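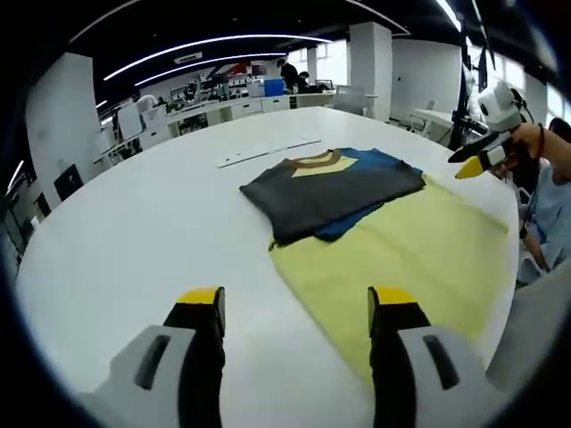 Amerley Quartey has asked that the ticket stay open until the site can record a full folding session without the two hand-held grippers drifting apart in the replay. In her words, a demonstration that looks correct to the operator and replays with one hand beneath the table is of no use to the training team, and she would prefer to have it refused at the time of recording.

Home Products Service Notices Ticket Archive Contact

Lamrani Support Desk
30 October 2023
Reading time: 7 minutes

Ticket 957: Right-hand position drifts during two-handed garment demonstrations

Status: Open, pending confirmation from site
Site: Nunoncombe
Equipment: Skunden hand-held gripper pair
Software: Cerkitent recorder and replay viewer
Priority: Normal

Summary of the fault

The site records demonstrations of garment handling for later use in training a two-armed robot. Operators hold one gripper in each hand and carry out the task directly at the table. The robot is not present during recording. The recorder stores the view from each gripper, the opening of the jaws, and the estimated position of each tool in a shared map of the work area.

Of 30 demonstrations recorded in the session under review, 11 were refused by the Cerkitent import check. The remainder were accepted, although the site reports that several of those also show a visible disagreement between the hands on replay. The stated message in each refused case was "relative pose out of tolerance". No message was shown to the operator while recording was under way.

The task was the folding and stacking of shirts on a large white table with a glossy top. The site advises that the same operators had recorded a container-packing task at another bench in March without any refusals.

Information requested from site

The support desk asked for the following before beginning its review:

- the original session folder, including refused demonstrations
- the mapping pass recorded before the session
- the tool calibration record for both grippers
- a note of any change to the table, the lighting or the seating position between recordings

The session folder and the calibration record were received the same day. The mapping pass was missing from the first upload and was supplied on a second request. The site's note stated that the table had not been moved. It also stated that the operator's chair had been shifted along the table edge partway through the session so that a second person could take over one of the tools.

Review of the calibration record

Both grippers had been calibrated correctly. Jaw opening was recorded cleanly from fully closed to fully open, and the yellow fingertips were found by the software in both views. The desk saw no reason to recalibrate and asked the site not to do so, in order that the later tests could be compared with the original session.

The left and right assignments were also checked. A swapped assignment is the most frequent cause of this message, and the site had already attempted to correct for one by exchanging the labels in the session settings. That change made no difference to the refused demonstrations and has been reversed. Sites are asked to leave the hand labels alone after a session has been recorded. A changed label alters the replay and leaves the underlying position data untouched, and the two then disagree in a way that takes considerable time to unpick.

Review of the position data

The drift was found to begin in the same part of the task in every refused demonstration. The operator lowers both tools to grip the near edge of a shirt, holds them there while the fabric is straightened, and then draws the fold towards the far side. During the hold, the camera on each tool faces down and forward across the table. Much of what it can see at that height is pale tabletop, cloth, and the reflection of the ceiling lights.

The position estimate depends on fixed detail in the surroundings. Cloth is a poor reference while it is being handled, as it moves with the hands. A reflection is a worse one. It shifts across the surface as the tool moves, and the software may treat it as a fixed feature for long enough to pull the estimate away from the true position. When the tool is lifted again and the room comes back into view, the estimate is corrected in a single jump. The jump is what the import check refuses.

The right-hand tool was affected more often than the left. The support desk initially attributed this to the cable and asked the site to check that it was not pulling on the camera mount. The site did so and found the mount secure. The desk now considers that the difference arises from the seating position. An operator at the side of the table holds the right tool lower and with the wrist turned inward, and the operator's own sleeve and forearm pass through the other tool's view for much of the fold.

Reply from site

The site accepted the explanation in part. It pointed out that some of the accepted demonstrations include holds at the same height and show no drift at all. It also asked whether the dark shirts were at fault, given that the darkest garment was in use for a number of the refused recordings.

The desk compared the recordings by garment and found no consistent relationship. Dark grey, blue and pale yellow garments appear among both the accepted and the refused demonstrations. A dark shirt laid over a pale one gives the camera a strong edge and is, if anything, slightly easier to follow while it is lying still. The length of the hold had a much clearer effect. Operators who straightened the cloth briefly and moved on were accepted. Operators who worked the cloth patiently into a neat rectangle, as they had been instructed to do, were more likely to be refused.

Steps given to site

The following procedure was issued for the repeat session:

1. Record a new mapping pass with both tools. Begin at the table, raise the tools to chest height, and turn slowly until the pillars, desks and windows have all been seen. Return to the table and finish close to the surface.

2. Place the printed reference sheets supplied with the Skunden kit flat on the table beyond the working area. They must not be covered by a garment at any point in the task. Tape the corners.

3. Dim or redirect any overhead light that is reflected in the part of the table where folding takes place. Where the lights cannot be altered, lay a matt cloth over the table and fix it at the edges so that it does not move with the garments.

4. Keep the operator in one seat for the whole session. If the seat is moved, end the session and record a fresh mapping pass before continuing.

5. At the start of each demonstration, hold both tools still with the jaws open until the recorder shows that both positions have been found. Do not begin on the first tone. The second tone confirms the shared map.

6. Where a garment needs extended straightening, lift both tools clear between adjustments so that the room is in view. The lift may be small. It will be recorded as part of the demonstration and does not need to be trimmed.

7. Set the live warning in Cerkitent to "on". It is off in the default profile.

Note on step 6

The site raised an objection to step 6, which the desk records in full as it affects the use of the data. The training team wishes the robot to learn the fold as a person would do it, and is concerned that additional lifts will be copied by the robot as though they were part of the task. Ms Quartey asked that the lifts be left out unless the other steps prove insufficient.

The desk agrees that this is a reasonable concern. Step 6 has been marked optional. The first group of repeat recordings will be made without it.

Operators are nevertheless reminded that the robot arms cannot reach every posture that a seated person can. A fold made with the wrist turned sharply inward may import without complaint and still fail the reach check in the replay viewer. The desk recommends that the reach check be run on the first accepted demonstration of each session, before the remainder are recorded.

First repeat test

The site recorded a short test with the matt cloth and reference sheets in place and the live warning enabled. No demonstration was refused. The warning sounded once, at a point where a reference sheet had been covered by a sleeve laid out for folding. The operator stopped, uncovered the sheet and began that demonstration again.

The operators reported that shirts do not slide as readily on the matt cloth and that the final squaring of the stack took more effort. The training team has been asked to say whether this difference matters to them. If it does, the desk will propose a smaller piece of cloth placed beyond the folding area only, together with a change to the lighting.

The original session

The accepted demonstrations from the original session may be retained, subject to a viewing of each one in the replay viewer with both hands displayed. The refused demonstrations should be kept in the archive and should not be forced through by widening the tolerance. The desk is aware that the setting can be changed by any user with administrator access and has asked for it to be restricted in a later release of Cerkitent.

Outstanding actions

Site: record a full session of 30 demonstrations using steps 1 to 5 and step 7, with the seat fixed.

Site: confirm whether the overhead lights above the folding table can be switched separately from those in the rest of the room.

Training team: advise on the matt cloth.

Support desk: supply replacement reference sheets. The set on site is creased from storage and one corner mark does not read reliably.

Support desk: amend the Skunden setup guide, where the instruction to wait for the second tone appears only in the appendix.

The ticket will be reviewed when the full session has been uploaded. Please reply within the ticket and attach the mapping pass with the session folder.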